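Progress report: Kikside House furnishing and small items
Prepared by Ona Dambrauskienė for the Lamrani Fund
January 6, 2019

Work since the last report

The main sitting room is now furnished. The floral carpet went down first, after the floor was cleaned, and the larger pieces were brought up from storage once it had settled. The settee has its place on the long side of the room and the console table stands in front of it. Both were polished before the move. We had planned to send the table out to have its trim redone, but the restorer at Fedetti looked at it and advised against the work, so that line of the budget has not been touched.

The inventory stands at 253 entries, with 38 still to be checked against the old household list. Most of the 38 are small objects that were stored without labels. We are sorting these in the sitting room, setting out a few at a time on the console table and putting each one away before the next group comes out. It is slow, but mix-ups between boxes have stopped.

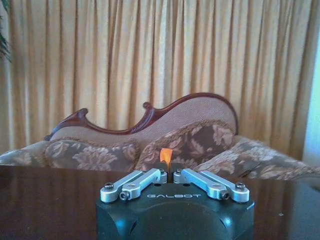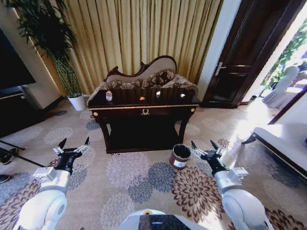
Sitting room, sorting of small items. First picture: small orange object. Second picture: console table with four small items set out, settee behind.

The table's drawer front has a gold laurel wreath handle, which matches the description in the old list, and its entry has been closed. The settee entry stays open until we find the upholstery bill. The list has two settees under nearly the same wording and we do not yet know which one this is.

Spending

More than $3,000 has gone to carpet cleaning, moving and polish. The storage boxes from Dodix came in under the quoted price, and the difference was put toward shelf liner. No change to the total is requested.

Problems

The labels we bought first did not stick to the box lids and had to be replaced. The window on the stair side still lets in a draft. The builder has seen it and will send a price. Until it is repaired, no textiles will be kept on that side of the house.

Next steps

Check the remaining entries and close those that can be matched.
Finish the written record for the settee.
Get a second price for the window.
Open the sitting room to small groups in June.

The updated inventory will be sent separately when the remaining entries have been checked.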